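Equipment Planning Coordinator (fixed term, 22 months)
Semton Robotics Workshop, Stidarska campus

Are you the person who reads the spare parts list before the brochure? We'd love to hear from you!

Semton is a shared robotics workshop used by researchers, trades students and small manufacturers. We're about to replace a good part of our tabletop automation gear and we need someone to plan the whole thing properly, from the first wish list to the day the last crate is unpacked. It's a new position, and there's plenty of room to make it your own.

What you'll be doing

You'll sit down with the people who use the benches, find out what they need an arm to do, and turn that into a purchasing plan we can afford. The program is called Drument and runs in 4 stages. The first stage has its money approved already. The later ones are yours to cost, and we want the dull bits in there too: mounting plates, cables, freight, servicing, training hours, and somewhere to store it all.

You'll write tender documents, compare quotes, book supplier trials and keep a lifecycle register for over 45 pieces of equipment. Our current register is a spreadsheet with a lot of colours and not much agreement about what they mean.

You'll also spend real time at the benches. A good share of our work is pushing and sorting small blocks on a board, and it's surprising how much that tells you about reach, tool changes and how a work surface should be set up. Come and watch a session before you cost anything.

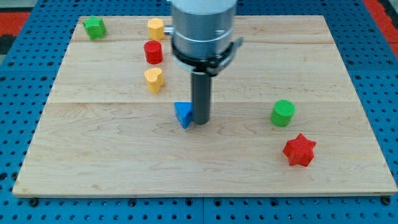 The budget side is shared with our finance office in the Bilyk building, who are friendly and quick with an answer. You'll meet with them every 2 weeks while tenders are open, less often after that.

What we're looking for

Experience buying or planning technical equipment, in a lab, factory, hospital, college or anywhere similar
Clear writing, especially for people who don't share your background
Comfort with spreadsheets and multi-year budgets
Willingness to ask a supplier the same question until it gets answered

You don't need to be able to program a robot. If you can, great, but we have people for that and they'll happily show you.

Hours and pay

Full time, with part time considered for the right person. Pay follows the Stidarska professional staff scale, and we'll tell you the band on the phone before you apply if you ask.

How to apply

Send a résumé and a letter of no more than 2 pages through the Semton careers page. In the letter, tell us about a purchase you planned that went differently than you expected, and what you'd change. Applications close at 5 p.m. on the last working day of January. Bench visits can be booked through the same page, and you're welcome to come along before you decide.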